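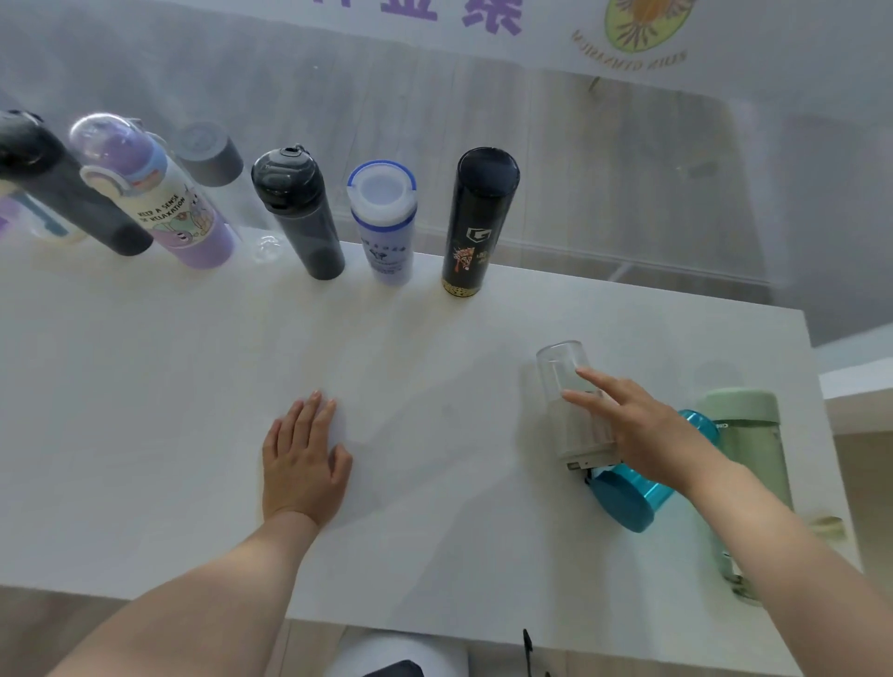
Figure 3. Hands at a white tabletop, with a clear container at right and bottles along the far edge.

4.2 How couples chose a location

We were lucky in our couples, who were generous with their time and happy to talk at length about why they had picked one spot over another for their wedding portraits. Of the 326 bookings made through the Mornport studios, 27 were moved to another place in the final week, nearly always on account of wind, and most of those went inland to the old orchards at Lyons. August was the hardest month to plan for, as anyone who has tried to pin a veil on the Kunon cliffs will know. Bataineh found much the same pattern in his earlier interviews — though his couples traveled farther, and many of them had family along for the day. We return to the question of travel in Section 5.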